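**Godville, June**

Konstantinidis, the maker of clear plastic holders for kitchens and workrooms, is adding a slotted rack to its Pumero line. The new piece goes on sale this month at the company's own counter in Godville and through its shop in Eltimard.

The rack is meant for flat things that usually end up in a stack: small plates, pot lids, cutting mats, cards, envelopes, sample tiles. It sits on a table or shelf without being fixed to anything. The upright tabs keep each item on its edge, so a person can take one out and leave the others where they are.

Pumero began with drawer trays and later grew to include a spice step and a letter tray. Customers who owned the drawer trays kept asking for something that could stay out on the counter. Most of them had tried wire racks made for drying dishes and found the wires too far apart for thin items. Thin lids slid down between the wires, and cards would not stand at all.

Work on the slotted rack started last fall under Sơn Vũ, who runs product design at Konstantinidis. The first version had one row of tabs. It held plates well enough, but anything short tipped forward. The second version added another row behind the first, set a little to the side, and that is the layout the company kept.

"We spent a long time on the gaps," said Sơn Vũ. "If they are too wide, a card leans over and takes the next one with it. If they are too narrow, you have to use both hands to get a plate in. The one we settled on lets you drop something in while you're talking to somebody."

The tabs stand on a single long base. The acrylic has a hazy look, and a white table shows faintly through it. 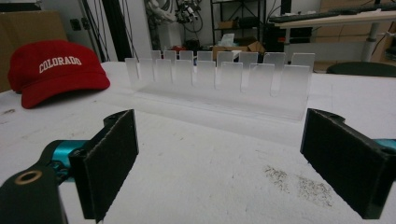
According to Sơn Vũ, people who tried the rack at home mostly talked about where they put it. Several had planned to use it for plates and moved it to a desk within a week, where it took over the mail. One household kept it beside the stove for lids and asked for another to go in the hall closet. A school art room used it for paper palettes and found that children put them back without being told, as long as the rack stayed at the front of the table.

The trial covered 6 households and the one art room. Comments from those users led to two changes before production. The ends of the base were made smoother, and the care sheet was rewritten in larger type.

**Care and use**

Wash the rack by hand with mild soap and a soft cloth. Do not put it in the dishwasher or use scouring powder, which will scratch the surface. A bottle brush fits between the tabs and is the easiest way to reach the bottom of the slots. Let the rack dry fully before putting paper in it.

Heavy pans and cast-iron lids should be stored elsewhere. So should anything straight from the oven. When filling the rack, start from the middle and work toward both ends.

**Availability**

The first run is 3563 pieces. Of these, 100 are set aside for schools and libraries, which may ask for up to 2 each at no charge. Requests should come on school or library letterhead and will be filled in the order they arrive. The rest will be sold to the public. Konstantinidis has not yet decided on the size of a second run.

The rack ships flat in a plain cardboard box with the care sheet inside. No assembly is needed. Replacement care sheets are free at either location.

The Godville counter will have a rack out for customers to try on Sunday from 10 a.m. Visitors are welcome to bring their own plates, lids or cards to check the fit before buying. Parking is behind the building, and the side door has a ramp.

Stores that already carry the Pumero drawer trays can add the slotted rack to their regular order. Stores new to the line should write to the Konstantinidis sales desk in Godville and include a delivery address and the name of a buyer.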